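Can a robot arm strip old desktop PCs yet, or do we carry on by hand?

Asked in: Repairs and reuse / Workshop help 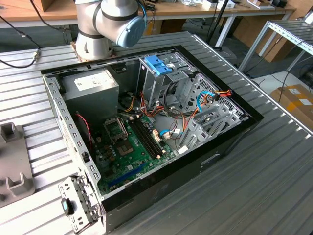 Grudura's reply to my first, shorter post was that I should say which jobs I mean, as "stripping PCs" covers everything from pulling out memory to sorting screws. Fair enough, so I've rewritten the question.

We take in old office desktops at a small reuse workshop in Drokness. The last clearance was 786 machines, nearly all towers, from several makers and a good many years. For each one we open the side, take out the memory, the processor if it's worth keeping, the drives and the power supply, then separate the steel from the boards. A practised person does a tower in 11 minutes if nothing is seized or riveted.

What I want to know is whether a single arm on a bench can do any useful part of this now. I don't mean a production line costing more than our building. I mean something that could sit beside a person and get on with part of the work. The jobs I have in mind are:

Unplugging the power and data cables
Releasing drives from the cage
Lifting memory out of the slots
Undoing the screws on the motherboard
Getting the power supply out

We have a bit of money set aside and I'd like to know if it should go on this or on another bench and better screwdrivers. We also have the question of whether it is safe to have people working next to it.

3 replies

Answer 1 – marked as helpful

I spent a good part of last year on a trial of this kind at Ogilvie, so I'll go through your list in the order you gave it.

Cables are the worst of the lot. They bend, they cross over each other, and the wires from the power supply usually sit in a bundle between you and the thing you want. An arm with a camera can find a connector when it's in plain sight. Getting hold of it, pressing the catch and pulling straight is another matter. We had it working on one model of tower with the cables tidied beforehand by a person, and by then the person could have unplugged them. If you only want the materials, cutting is easier than unplugging, but you lose the cable and you must be certain the supply is disconnected and has been left to discharge.

Drives depend on the case. Some have a plastic latch you press or slide, and if the latch is always in the same place an arm can learn it well enough. Older cases with screws on both sides of the cage need the tower turned over, and turning a tower over is a job in itself.

Memory was our best result. The slots are straight, the clips are at the ends, and the board doesn't move. We got it reliable on 4 board types. On anything else it needed setting up again, which took most of an afternoon each time.

Motherboard screws are possible. The driver needs a bit of give in it so that it settles into the head. Worn heads stop it dead, and a person has to notice and step in.

Power supplies are heavy for a small arm and often have to be tilted to clear the case. Check the payload, and take off the weight of the gripper before you compare. We left this one to people.

On time, our best full cycle was 31 minutes for the parts it could do, against your 11 for everything. It will run through the lunch break, but somebody has to load the next tower and clear the last one.

If your 786 machines had been one model I'd say look into it seriously. With mixed makers I'd buy the bench. Spend some money on a fixture that holds the tower on its side at a decent height, with everything facing up. You'll need one anyway if you ever do get an arm, and it saves backs in the meantime.

As to safety, the smaller arms that stop on contact are sold for working near people, but what's in the gripper counts too. A screwdriver bit or a pair of cutters can hurt someone at low speed. You'd need a proper risk assessment of the whole set-up, including the tool.

Answer 2

no, not worth it. we use an electric screwdriver on a balancer and a bin each side. my nephew can do a tower quicker than I can type this. robots are fine for welding cars

Answer 3

I agree with most of the first answer but I think it undersells sorting. Once the parts are out and on a belt or a tray, picking them into bins is something arms do fairly well now, even when they're lying at odd angles. Drives, memory sticks and cards are all stiff and easy to tell apart. We do this at Cletadness with a suction cup for the flat parts and a two-finger gripper for the rest. It misses some and they go round again.

That would leave your people doing the taking apart and the arm doing the dull bit after. Whether it pays depends on how much of your day goes on sorting. I'd time that for a week before you ring any suppliers – they will all tell you it's half the job.

One more thing on processors. If the socket has a lever and a metal bracket, do those by hand. The pins bend very easily, and a board with bent pins is scrap for resale.

Comment from the person who asked

Thanks all. We're going to time the sorting in September when the next load comes in, and I'm getting a price for a tilting fixture. I'll post the numbers if they're any use to anyone.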